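Notes on the Cropper sim kit, v16 of the scene pack. Written fast, fix later. Maintainer: Ihor Derkach. Kit comes from Vukidwood, we pay per seat, this card is only for our copy.

## What you get

- gripper model, parallel jaw, two fingers
- wrist view renderer
- 12 room layouts, swappable floor and wall textures
- 621 episodes, scripted pick and place, plus 200 with no object spawned (`bare/`)
- loader script, Python 3 only

## Install

```
pip install -r requirements.txt
python load.py --set bare --view wrist
```

First run is slow, it builds the texture cache. Dont kill it. If it hangs past the cache step delete `.cache/` and go again.

## Views

Wrist view looks out past the fingers. Base bar sits along the bottom edge. Rooms aren't closed boxes, so anything outside the floor and walls renders black. Mask it if your depth code chokes on it.

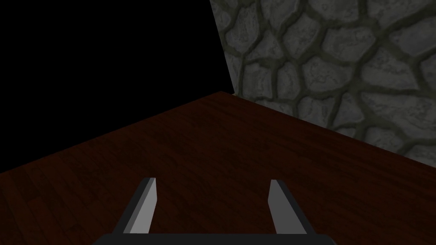

*Wrist view, open fingers, wood floor and stone wall. Nothing in the grip.*

Fingers are smooth shaded, no pads or screws modeled. Fine for reach and approach. For contact work I'd want more. Asked Vukidwood, Lorraine Dawber there says padded fingers in December, no promise.

## Gripes

- wood grain goes soft at low res, stone holds up better
- `--seed` ignored when `--set bare`. Known.
- docs list the units as mm, they are meters
- license check needs network at startup, bad for the Porkgate machines. Colin Bloxham has an offline key, ask him

## Worth it?

For approach planning yes. Setup took me one afternoon, support answers mail. For grasping wait for the new fingers, or teh price to drop. Anežka Kolář is still comparing against our old sim, numbers go in `compare.md` when she has them.

## Changes

June 27, 2020: added bare set, renamed views, dropped the old loader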